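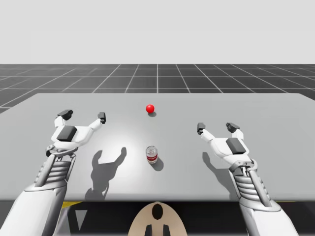 The two-arm table task in simulation, with the ball and the can.

Skernance: frequently asked questions

What is Skernance?
Skernance is a method for teaching a two-armed robot from a small number of worked examples. We make many altered copies of each example in simulation, keep the ones that still succeed, and train on those.

How much data did you start from?
18 episodes, each driven by a person from start to finish. The copying step turned these into 1,570 usable episodes. Everything in the first release was trained on that set.

What changes from one copy to the next?
The starting positions of the ball and the can, and the path each arm takes to get to them. The table, the lighting and the arms stay the same. We tried changing the lighting as well but dropped it, as it made training slower and the scores hardly moved.
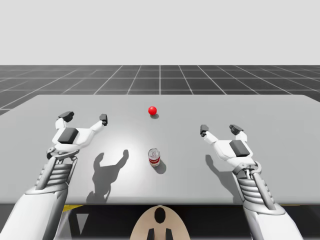 Each arm is planned separately and the two paths are then checked against each other. If the grippers would come too close at any point, the copy is thrown away. We don't try to repair it.

Does the policy see where the objects are?
No. It gets camera pictures and joint angles. The true positions are known to the simulator, and we use them for making copies and for scoring, but they are never passed to the policy.

Why use close-up views as well as the wide one?
The wide view is good for deciding which arm should move. It is less use for the last bit of a grasp, when small errors matter most.
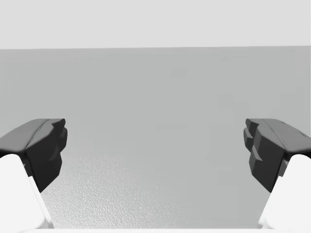
With the close-up views taken out, most failures were near misses: the fingers closed a little too early, or just to one side. With them left in, the remaining failures were mostly cases where the arm set off towards the wrong object.

How is a run scored?
Every trained policy gets 200 test runs from starting positions it has not seen. A run passes or fails -- there are no part marks for touching an object or nearly lifting it.

How does it compare with Furkau?
Furkau makes its copies by replaying the recorded motion with small shifts. Ours plans a fresh path. On this task ours came out ahead when the objects started far from where they were in the recordings. When they started close by, we could not tell the two apart.

Has it been tried on real arms?
Not yet. All results so far are from simulation and should be read that way. Tests at the Flallbridge lab are planned for March.

Where do I get the code?
It is part of the Peixoto toolkit, from version 2 onwards. Older versions will not load the episode files.

Page last changed Thu 20 November.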